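Barnance opens its second kitchen in March

2021-02-24

Barnance started as one trailer with a smoker on the back and two people who had both left restaurant jobs the same winter. It now caters weddings, harvest suppers and brewery events across the county, and next month it takes on a second kitchen in Gimden. We spoke to the co-founder who runs the food side. The other half of the business looks after the beer and was out on a delivery.

The first paid job was a retirement party at the Abbasi farm. "They told us 60 guests and 119 showed up," she says. "We sliced the pork thinner and put out every potato we had. I was up until three the night before and I still ran short of slaw."

They have kept the menu small ever since. There are two meats, a bean dish, bread and whatever vegetables the growers have that week. She will write a longer menu if a client asks, but she tries to talk them out of it.

"People think a wedding needs nine sides. Most of it goes in the trash. I'd like to spend that money on better pork."

The beer comes from Skullovmont, a small brewery twenty minutes up the road. Its brown ale goes into the bean pot and the pale ale gets poured at the table. The arrangement began with a broken keg coupler — Barnance needed one on a Sunday morning and the brewery opened up to lend it. They have shared a stall at fairs since then.

Last year was hard. Every booking from spring on was called off or moved, and a loan payment was due all the same. They sold boxed suppers from the trailer and got through 2000 of them by the fall.

"It paid the rent. It didn't pay us. I drove for a grocery company four mornings a week and he painted houses."

The Gimden kitchen is meant for the boxes, which they plan to keep going, and for prep ahead of bigger events. The rent is 500 a month more than they wanted to pay. She took it for the loading door and the floor drain.

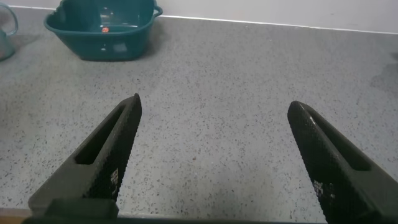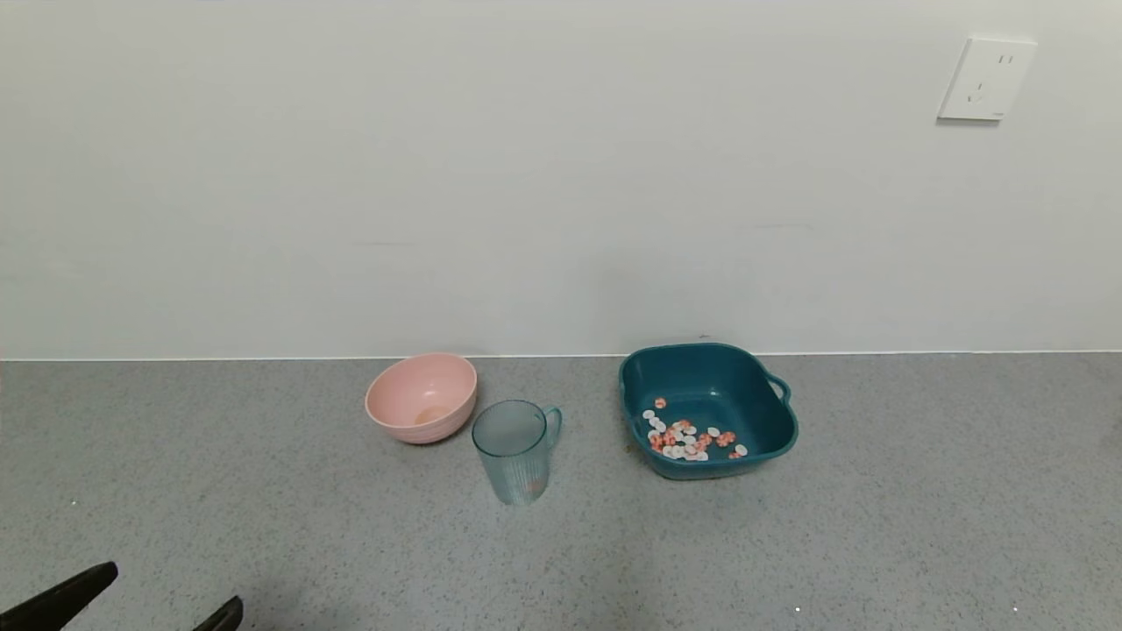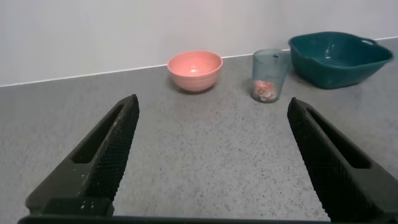

Counter space, Gimden.

She expects to hire two cooks before summer, one of them part time. Bookings are coming back slowly, mostly small ones, and she has stopped taking deposits larger than a quarter of the bill.

"If a couple has to move their date again, I don't want to be sitting on their money," she says. "We had that last April and it was miserable for everyone. I'd sooner have a thin month."

Box orders for Gimden open the first week of March.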